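4.2 Throwing away frames we can't trust

I'll admit this part of the system started out as a hack. Clementina Pinheiro and I were chasing a bug in the grasp planner, and for most of August we were sure the problem was in the planner itself. The hand would close a little too early, or drift sideways on the way down, and the logs looked fine! It took an embarrassing amount of staring at wrist-camera footage before we noticed that the bad decisions bunched up right after the fastest arm motions, when the pictures going into the perception network were mostly smear.

So we built a gate. Mamham (our perception and control stack, described in Section 3) now gives every wrist frame a trust score before anything downstream gets to look at it. The score comes from two places. One is the arm itself: we know the joint velocities, so we can predict how far a point on the work surface should travel across the image while the shutter is open. The other is a small network that looks only at the pixels and guesses how sharp the background is. We multiply the two, compare the result to a threshold, and either pass the frame along or hold on to the last good estimate and push it forward with the arm kinematics.

Why not just measure sharpness over the whole image and be done with it? We tried (of course we did, it's three lines of code). The trouble is that the camera rides along with the hand, so the hand stays fairly crisp while the world behind it turns to mush. Figure 5 is the sort of frame I mean: you can make out the little slots in the white finger segments, and there's even a screw you can see on the side of the thumb, but the dark things over on the right have gone soft enough that I wouldn't want a pose estimate from either of them. A whole-image score gets pulled up by all that nice finger detail. Masking out the hand fixes most of this, and the mask is nearly free, given that we already know the finger joint angles and can render a rough outline from them.

Nearly free, with one annoying exception. Our renderer knows about rigid links and knows nothing about fabric. The dark covering over the back of the hand is much bulkier than the bare hardware, and it folds differently depending on the wrist angle. Oanh Võ ended up labeling 60 frames by hand and fitting a padded outline around the rendered one, looser near the base of the thumb and tighter at the fingertips. It isn't pretty, but we haven't had to touch it since.

The shadow was the other headache. When the hand is close to a pale surface its shadow moves along with it, and early versions of the sharpness network learned to treat a soft shadow edge as blur. That meant we were rejecting perfectly usable frames just before contact, exactly when we wanted them most. Matilde Serrano suggested adding still frames with strong shadows to the training set and labeling them as good. We did that, retrained, and the problem mostly went away (there's still some trouble with glossy, see-through plastic, and I come back to it in Section 6).

We set the threshold on a held-out set of 1,065 frames from the Drelen bench, where Leonilde Garcia marked each one as fine or not fine for pose estimation. I'd love to tell you there was a clever procedure behind the final number. We swept it, plotted it, and picked the spot where the curve bent. Nuno Nogueira argued for a stricter setting, and for slow, careful tasks he's probably right, so the value is exposed in the config file and can be changed per task.

Holding an old estimate can't go on forever, obviously. After 100 ms without a trusted frame, the controller cuts the commanded speed and keeps cutting it until a good frame shows up. I really like this behavior, partly for how little code it needed: slowing down makes the blur smaller, a smaller blur lets frames through, and the estimate comes back by itself. We considered stopping outright, but a full stop made the arm jerk, and the jerk shook the camera, and then we were waiting on yet another batch of frames.

Figure 5. Wrist-camera frame with the hand in fairly good detail over a heavily blurred work surface. 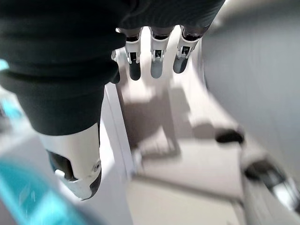

Does the speed reduction need its own safety check, separate from the arm's built-in limits?

It only ever lowers the commanded speed, so the arm's own limits still apply unchanged, and we didn't add a separate check on top of them.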